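## 4. Vordruck einstellen und die Anlage zum ersten Mal anfahren

Wenn du bis hierher gekommen bist, steht die Pumpe, die Leitungen sind dicht und der Druckbehälter hängt an der Wand. Jetzt kommt der Teil, bei dem ich früher am meisten falsch gemacht habe. Ich habe meine erste Hauswasseranlage nämlich einfach eingeschaltet und mich dann gewundert, warum die Pumpe bei jedem Händewaschen angesprungen ist. Der Vordruck stimmte nicht, und zwar überhaupt nicht.

Ganz kurz zur Physik, dann lasse ich dich in Ruhe: Im Behälter sitzt eine Gummiblase, innen Wasser, außen Luft. Wasser lässt sich praktisch nicht zusammendrücken, Luft schon. Drückt die Pumpe Wasser hinein, wird die Luft kleiner und der Druck steigt (halbes Luftvolumen, doppelter absoluter Druck, solange die Temperatur gleich bleibt). Machst du oben im Bad den Hahn auf, schiebt die Luft das Wasser wieder hinaus. Die Pumpe darf so lange schlafen.

**Was ich für diesen Abschnitt voraussetze:** die Pumpe Stidgate 4000, den Druckschalter von Morkach mit zwei Federn und einen Behälter mit 60 Litern. Bei anderen Behältern bleibt der Ablauf gleich, nur das Auffüllen dauert eben kürzer oder länger.

### 4.1 Vordruck prüfen

1. Zieh den Stecker der Pumpe. Den Schalter auszumachen reicht mir hier nicht, ich will den Stecker in der Hand haben.
2. Schließ den Absperrhahn hinter dem Behälter zum Haus hin.
3. Öffne den Entleerungshahn und lass das Wasser ablaufen, bis das Manometer auf null steht. Eimer drunter, lieber zwei!
4. Lass den Entleerungshahn offen. Der Behälter muss auf der Wasserseite drucklos sein, sonst misst du Unsinn.
5. Dreh die Kunststoffkappe oben am Behälter ab. Darunter sitzt ein Ventil wie am Autoreifen.
6. Setz einen Reifendruckprüfer auf und lies ab.

Der Vordruck soll ein kleines Stück unter dem Einschaltdruck liegen. Mein Schalter schaltet bei 2 bar ein, also stelle ich die Luftseite auf 1,8 bar. Ist es zu wenig, pumpst du mit der Fußpumpe nach, ist es zu viel, drückst du den Ventilstift kurz ein — wirklich kurz, das geht schneller, als man denkt.

> **Achtung:** Kommt beim Eindrücken des Stifts Wasser aus dem Ventil, ist die Blase gerissen. Dann hilft kein Nachpumpen mehr. Blase tauschen (Abschnitt 7) und erst danach weitermachen.

### 4.2 Pumpe füllen und entlüften

1. Schließ den Entleerungshahn.
2. Öffne die Einfüllschraube am Pumpenkopf.
3. Gieß langsam Wasser ein, bis es ohne Blasen am Gewinde steht. Warte einen Moment und gieß noch einmal nach. Bei mir verschwindet beim ersten Mal immer noch ein guter Schluck in der Saugleitung.
4. Schraub die Einfüllschraube mit dem O-Ring wieder zu. Handfest und dann eine Vierteldrehung mit dem Schlüssel.
5. Mach eine Zapfstelle hinter der Anlage ein wenig auf und öffne den Absperrhahn zum Haus.
6. Stecker rein. Am Anfang spuckt und hustet der Hahn, dann kommt ein ruhiger Strahl.
7. Zapfstelle zudrehen. Der Druck steigt jetzt, bis der Schalter die Pumpe abstellt.

> **Achtung:** Die Pumpe darf nicht trocken laufen. Kommt nach ein paar Minuten kein Wasser, Stecker ziehen, abkühlen lassen und bei Schritt 2 neu anfangen. Meistens zieht die Saugleitung irgendwo Luft.

### 4.3 Druckschalter nachstellen

Unter dem Deckel des Schalters liegen Klemmen mit Netzspannung. Also zuerst Stecker ziehen, dann Deckel ab, dann drehen, dann Deckel drauf und erst dann wieder Strom. Ja, das nervt, wenn man fünfmal hintereinander nachstellt. Ich mache es trotzdem jedes Mal.

1. Die große Feder verschiebt Ein- und Ausschaltdruck gemeinsam. Im Uhrzeigersinn wird es mehr.
2. Die kleine Feder ändert den Abstand zwischen beiden. Im Uhrzeigersinn wird er größer.
3. Dreh immer nur eine halbe Umdrehung und lass die Anlage danach einmal komplett durchlaufen.
4. Notier dir beide Werte vom Manometer. Bleistift auf Kreppband, direkt auf den Behälter geklebt, hat sich bei mir gut gehalten.

**Hinweis:** Wenn du den Einschaltdruck änderst, muss auch der Vordruck im Behälter mit. Also zurück zu 4.1.

### 4.4 Ersatzteile

Ich bestelle die Dichtungen bei Badawi, der komplette Satz hat dort die Nummer 389. Drin sind die O-Ringe für Einfüll- und Ablassschraube und die flache Dichtung für den Behälterflansch. Das Rückschlagventil ist nicht dabei, das musst du extra kaufen. O-Ringe bitte nur dünn mit Silikonfett einreiben und niemals mit Vaseline — EPDM quillt davon auf, und dann sitzt man im Keller und flucht.

Den Vordruck prüfe ich einmal im Jahr, bei mir ist das im Juni dran.

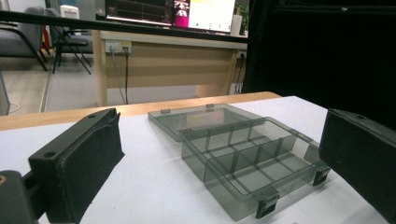 Lonham schreibt dazu: Bei mir hat die Pumpe trotz richtigem Vordruck ständig kurz getaktet, und schuld war das Röhrchen zum Druckschalter, das war komplett mit Rost zugesetzt. Vielleicht nimmst du das bei 4.3 noch mit auf, bevor die Leute an den Federn drehen.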